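Workshops > Talks and Handouts > Blinds and Glass

Speaker notes: cleaning slatted blinds on big glass (short version)

Slot is 30 minutes incl. questions. Talk fast but not THAT fast. Water on the lectern.

OPEN
Hands up, who has horizontal blinds at work. Now who has cleaned them since last August. Wait for the laugh, move on.

Say who this is for: small offices, studios, anybody with a glass wall or glass door and slats behind it. Not fabric, not verticals. Verticals are the other talk.

WHY GLASS ROOMS ARE A PAIN
- dust shows when the sun gets behind the slats, looks fine at night
- white slats show gray, gray slats show white. no winning color
- folks clean the glass, skip the blinds, then wonder why the room still looks dull
- door blinds get worse than window blinds. Door moves, air moves, fingers too

Story here: the Guvby job. 400 slats, one afternoon, wrong cloth. Left lint on every one. Keep it short, last time this ate five minutes.

ORDER OF WORK (slow down, people write this part down)
Top first. Ceiling, vents, any pipes up high, then blinds, then glass, then floor. Do the vent grille LAST and you get to do the whole room twice.

1. Close slats one way. Dry microfiber, side to side, hold the far end so they dont kink.
2. Flip them the other way, same again.
3. Damp cloth only if dry didn't get it. Damp. Wring it out.
4. Leave them half open to dry.

Cords and wands: wipe downwards. Bottom rail gets forgotten, thats where the sticky stuff collects.

Pass the two cloths around now. Blue = dry, yellow = damp. Get them BACK this time.

PRODUCTS
Will get asked. The Keltimov sleeve duster is ok on wide slats, too fat for narrow ones. Brakum cloths wash well, no fabric softener. Plain dish soap does most of the rest. Don't spray at the blinds, spray the cloth. Say it twice.

No vinegar on door hardware. Soft cloth, bit of water, dry it off. Knobs and handles want doing every week anyhow, the blinds do not.

PIPES AND CEILING STUFF
White pipes along the top of a wall = a shelf, basically. Long handled duster, bend the head to a hook, pull towards you. Beams same thing, any ledge at all. Grille: power off, vacuum with brush end, go with the slats of the grille not accross. Light covers: off and cool before you touch them. Anything that might be a smoke detector, leave it to building people, dust round it only.

HOW OFTEN
Every 3 weeks for a busy room, dry pass only. Full job 4 times a year. Younis building does it monthly, bit much imo, but their tenants like it.

PHOTOS (put up while taking questions, leave on screen)
Ask the room: where would you start? Let them argue. Steer toward the ceiling. 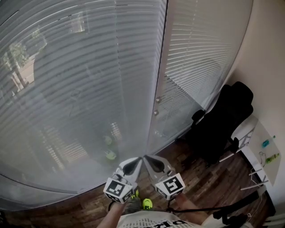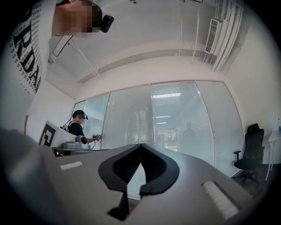
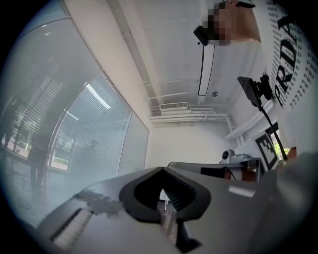 White ceiling, vent grille and white pipes, last two photos.

IF TIME
Narrow slats, sock on the hand trick. Demo blind is in the long box, bring the clamps.

Filed under: Talks, Office Cleaning, Windows + Blinds

Comments (3)

dustybin77: Was at this one, the flip the slats thing saved me so much time. Do you have the notes for verticals as well?

marlow_k: We did ours top down like you said, pipes first. Disgusting up there. Second bucket needed.

Greenmop: what do you do when the slats are already bent? ours have a kink right where everyone peeks out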